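Two days at the Furkberg tea fair (and a mill tour in Wilau)

I have wanted to go to the Furkberg tea fair for years and something always got in the way. One year it was work, one year it was my knee, and last year there wasn't any fair at all. So when the tickets went up in July I bought a two-day pass before I'd even looked at how to get there. Getting there turned out to be a train, another train and then a bus that only goes as far as the bottom of the hill. Bring shoes. I mean real shoes!

I stayed at a small guesthouse in Wilau, one valley over, because everything in Furkberg itself was booked solid. Wilau is a sweet place with one bakery, one church and a river that you can hear from every street. The room was plain and warm and had a marble counter in the bathroom that was fancier than anything I own. It also came with an electric kettle, and for this trip that mattered more to me than the bed did. If you're going to a tea fair you are going to come back with little paper packets in every pocket, and you'll want to try them the same night while you can still remember which seller said what.

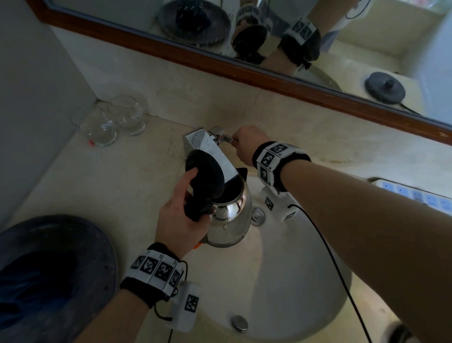
The water in Wilau is hard, by the way. I asked at the fair and got a long and very happy lecture from a man at a filter stand, who told me that the whole valley sits on limestone and that I should never judge a green tea in it. He may have been trying to sell me a filter. But I did notice a skin on top of my black tea both mornings, the kind that clings to the side of the cup, and the same tea at home doesn't do that.

Anyway, the fair. It's held in the old market hall, a long brick building with a glass roof, and there were 194 stands this year. I got in line at 10 with the early crowd and was inside pretty fast. The big importers take up the middle, with the carpets and the lighting and the people in matching aprons, and the small sellers are around the walls. My advice is to do the walls first. The middle gets packed by lunchtime and you can't hear a word anybody is saying.

My favorite stand on the first day belonged to a couple who only sell roasted teas, all of them in plain brown bags with the name written in marker. They had a hojicha that smelled like toasted bread crust and a darker one that smelled like a campfire, and they let me taste both as many times as I wanted. I bought the bread crust one. Then I went back an hour later and bought the campfire one too (I have no willpower and I've made my peace with it).

There was also a stand from Chiba, which surprised me, because I mostly connect that part of Japan with peanuts. And yes, they had peanuts! They were handing them out in little cups beside a very light green tea, and the two together were so good that I stood there like a kid at a birthday party. I'm told it's not a big growing region and that hardly any of it gets sold abroad. I bought one packet and I'm rationing it.

Things I liked less: the food court was three kinds of sausage and a waffle cart, and there were never enough places to sit. The tasting cups were paper, and by the afternoon everything I drank had a bit of cardboard in it. A lot of people had brought their own cup on a cord around their neck. I thought that looked silly at first and by two o'clock I was jealous. You can buy one at the entrance but they want 22 for it, and it's a pretty ordinary cup.

I also sat in on a talk about brewing temperatures. It was supposed to be for beginners and I wouldn't say it was. There were charts. There was a heated exchange in the third row about whether oolong should be rinsed. I did pick up one useful thing, though, which is to start with fresh cold water each time and not keep reboiling what's left in the bottom from earlier.
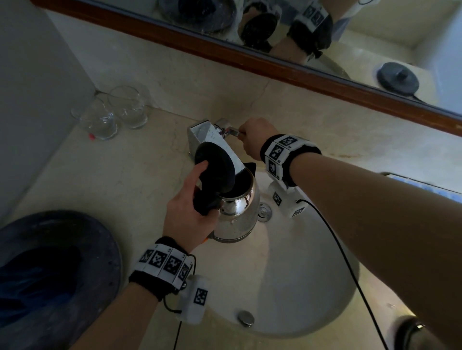 I tried the campfire tea both ways that evening, with the window open and my feet on the radiator. The second cup was brighter, or maybe I was just paying more attention. I'd like to say I could pick it out blind, but I'm not sure I could. I went to bed late with seven packets lined up on the windowsill and then lay there wide awake, as you might expect after a whole day of drinking tea.

The second day I only did the morning at the hall. I went back for a tin I'd been thinking about all night (gone, of course) and had a long chat at a stand selling secondhand teapots, where the prices were better than I'd feared. Most of the pots had a chip or a replaced lid, and the seller pointed out every flaw before I could find it. I came away with a squat little brown one with a short spout that pours without dribbling. I tested it over their bucket four times to be sure.

Then I took the bus back down for the last part of the trip.

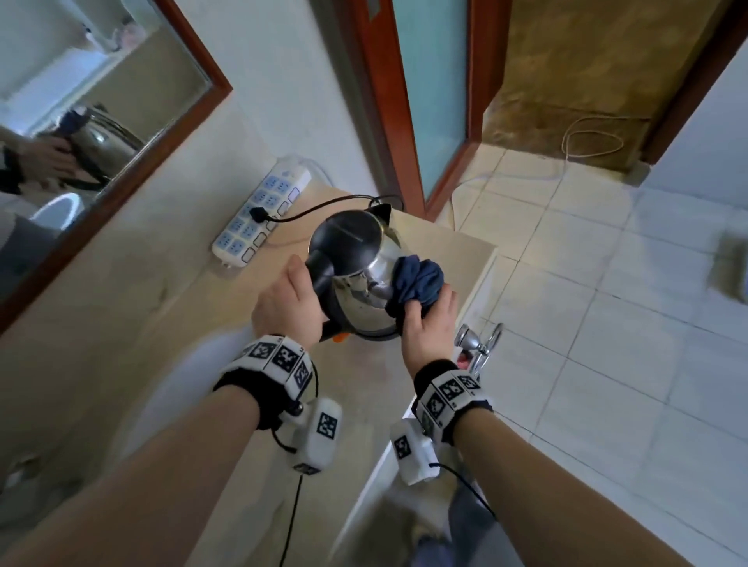

Wilau, Tuesday, December 14, 2021

The Ferkix mill does a tour once a day during the fair, and it starts at 7 in the evening, after the shift is done. They blend and pack herbal teas there: peppermint, linden, rosehip, that kind of thing. You get a hairnet and a paper coat and you walk up a steep iron staircase into the strongest smell of mint I have ever met in my life. My eyes watered. The woman in front of me sneezed all the way through the drying loft.

It's a noisy, dusty, wonderful old place. The sieves date back to the grandparents of the current owners, and they switched one on for us so we could feel the floor shake. The sorting room was quieter, with long tables and good lamps, and we were each allowed to mix a bag of our own from the bins. Mine is far too heavy on the rosehip – it looked so pretty going in – and it tastes mostly like jam. I'm drinking it anyway.

The tour is free but you need to sign up at the fair office before noon, and the list fills fast. The last bus leaves from outside the mill gate right after it finishes, so don't hang around in the shop like I did. It's a long dark walk back along the river.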